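I've now done the budget for a hand-held gripper setup twice, once badly and once properly, so I'm writing up the second go while I still remember where the money went. We're a small outfit called Motia, and we record people doing tabletop jobs with grippers in their hands so a robot arm can learn from it later. If you're planning something similar and somebody has asked you for a number by October, this is how I'd get to it.

## Step 1: Work out your stations before you price anything

My first mistake was opening a spreadsheet and typing "grippers" in row one. Start with the station! A station is one person, one table and everything they need to work without getting up to borrow something. For us that's:

- a pair of hand-held grippers, with a camera and a marker cube on each
- something to wear on the head for the overview
- a table
- power, and more power than you think
- a handful of cheap objects

Then decide how many stations you want going at once. We settled on three, which fits our room with space left to walk behind people (I measured with a chair pulled out, please do the same).

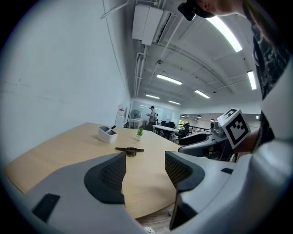 Khurram Bukhari thinks three is greedy for a first purchase. His view is that you should buy one full station, run it for a month, and only then order the rest, since whatever you got wrong you'll have got wrong once instead of three times. Fair enough, and if your supplier doesn't do a bulk price I'd go with him. Ours did, so I split the difference: one station up front, the other two on the same quote with a later delivery.

## Step 2: Split the list into "wears out" and "doesn't"

I use two colours in the spreadsheet. Green is stuff you buy once, like tables, the gripper bodies and the storage drives. Orange is stuff that gets used up, and that's where my first budget fell over.

Finger pads are orange. So are printed markers, which get scuffed and need reprinting, and so are charging cables (I don't know what people do to them). I now put in four spare sets of pads per station for the year. Da-eun Shim keeps them in a labelled drawer and writes the date on the bag whenever a set comes out, so next year I'll have a proper figure to work from.

Batteries sit in between. I list them as orange and feel pleased if they last.

## Step 3: Budget for the objects, but don't go mad

It's easy to get carried away here. A pen holder, a little potted plant and a bit of hardware will keep one person busy for a good while, and you can swap things between tables to stretch them further. We gave ourselves a list of 39 objects for the whole project and told everyone that was the limit until the new year.
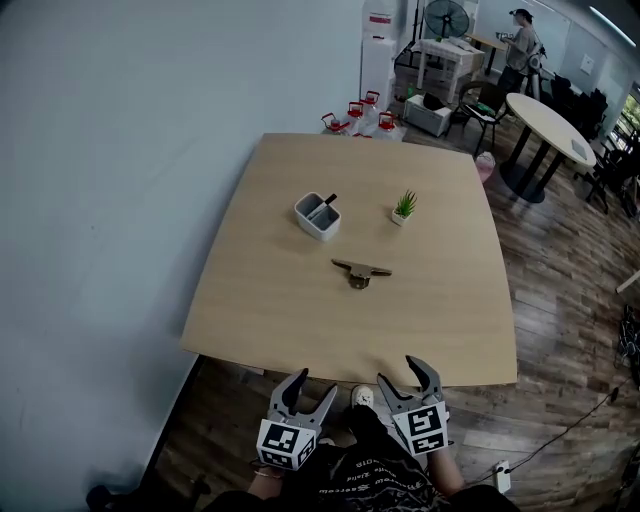 Buy doubles of anything small. Hardware shops change their stock without warning, and if you need the same item again in six months you may be out of luck. Tape a label with the shop and the price on the storage bag too, because you'll want it at tax time.

## Step 4: Get more than one quote

I asked three suppliers. Satiletti came back fastest but left out the mounts. Sembiring included everything and had the longest wait. Hirkent wanted to sell me a support plan that cost nearly as much as a gripper, though they dropped it cheerfully enough when I said no.

Ask each of them the same things, in writing:

1. Are the camera mounts and cables in the price?
2. What does a replacement finger cost, and how long does it take to arrive?
3. Who pays the freight if a unit goes back?
4. Will you still sell this model in two years?

The second question sorted them out for me. One of the three couldn't answer it at all. 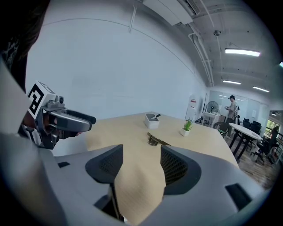 Put freight and tax on their own lines, too. I'd folded them into the unit price the first time, and when the order changed I couldn't work out what anything cost.

## Step 5: Leave a gap

I keep 5 per cent of the total unspent until the first station has been running for a few weeks. Last time it went on power boards and a better chair. Teguh Santoso would like it to be ten, and he may well get his way when we redo the sheet for the next room.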